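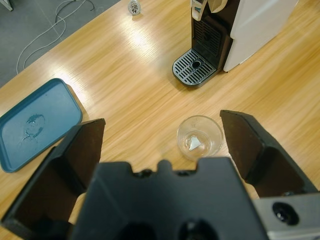
How many demos do you need before a robot arm can do one small kitchen job? More than you planned for, and the number matters less than how different they are from each other.

Posted in December by the author of the Tresel notes
4 comments – 11 shares

OK so. Coffee task, week two. Writing this fast between sessions because if I leave it till the weekend I'll forget half of it.

Where we are: 70 demos in the Remow folder, all driven by hand, all cup-to-machine. Pick up the cup, carry it over, set it on the drip tray, let go, back off. Sounds like nothing. Takes me most of an afternoon to get a decent batch, and then I throw out 19 of them. Mostly hesitation. I hover over the cup, think about it, go down, come back up a bit, go down again. The model learns that. It learned it beautifully in fact, the first policy we trained just sort of dithered over the table like it was choosing a melon.

So new rule for myself – if I stop moving mid-reach, the take is gone. No saving it in the edit.

The clear cup is a pain. From the wrist camera you look nearly straight down into it and get a thin rim with wood grain showing in the walls, plus whatever the overhead light is doing. Glare on the tabletop makes it worse, there's a bright band across the top of the view by the coffee machine. I thought about swapping in a colored cup and decided no. People use clear cups. Would rather have ugly data now than a policy that only works on the red one.

Things I changed this week:

Starting position. Was always beginning from the same pose out of laziness. Now I move the arm somewhere dumb first, then hit record.

The tray. Blue one on the left. It used to be square to the table every single time, now it goes in at an angle, or further over, or partly behind the finger from the camera's point of view. It isn't even part of the task. But the first policy was using it as a landmark, moved the tray and the reach went off to the side.

Stuff left lying about. Scrap in the cup, spot of liquid on the tray, little round metal thing near the back of the table. I used to wipe down and reset between takes and I've quit doing that. Saves time too.

Labels. Still a mess. We had 2 naming schemes going, mine and the one Truvside exports by default, and they disagree on where the grasp starts. Mine says fingers begin to close. Theirs says contact. I've gone with theirs becuase relabeling later would be misery.

Also tried the Leite filter for dropping near-duplicate episodes. Liked it, mostly. It flagged a bunch of my early ones as basically the same episode, fair enough. Also flagged a good recovery where I bumped the cup and went round again, so I put that one back by hand. Need way more recoveries. Those are the ones I keep deleting by instinct since they look bad, and they're teh ones it needs.

Next up is the machine side. Setting down on the grille is harder than the pickup, the cup base is small and the approach has to clear the head of the machine. I'm going to record just that part, short clips, starting with the cup already gripped. Not sure if mixing short clips with full ones will hurt. If you've tried it leave a comment, I do read them.

Back to it, arm's warmed up and I've got two hours before I have to give the room back.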